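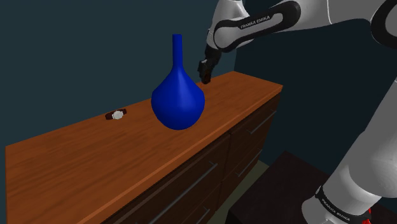
A simulated dresser-top task, with a watch and a blue vase within the arm's working area.

Choosing Fingers Before Buying Them

The automation group at Garnham has spent the winter comparing grippers without bolting one to a flange. Its evaluation program, conducted with the Mistcombe laboratory, runs in simulation first, and only the designs that perform well are machined and fitted to an arm.

The program considered eight finger designs. Each was tested in a rendered household room on objects chosen for their awkwardness. The watch is small and has a flexible strap. The vase has a narrow neck above a wide, rounded body, and a gripper that closes securely on the neck may have no useful purchase lower down.

Wide parallel fingers managed the vase neck in most trials but tended to push the watch toward the wall. Two narrower designs, both submitted by Truvo, lifted the watch by its strap more often, although they allowed the vase to rotate during transport. A padded design from Chaimongkol fell between them on both objects and was the least sensitive to errors in the approach angle.

Controller settings proved as significant as finger shape. When the closing force was lowered and the approach slowed, the ranking of the middle four designs changed. The laboratory has since revised its protocol so that every gripper is assessed under 14 controller configurations, with object positions varied between trials.

Garnham acknowledges that simulated contact remains an approximation, particularly for soft straps and glossy surfaces. Physical trials of the three leading designs are scheduled to begin at Mistcombe in September, using the same object set and a seven-axis arm. Results will be made available to participating manufacturers ahead of general release.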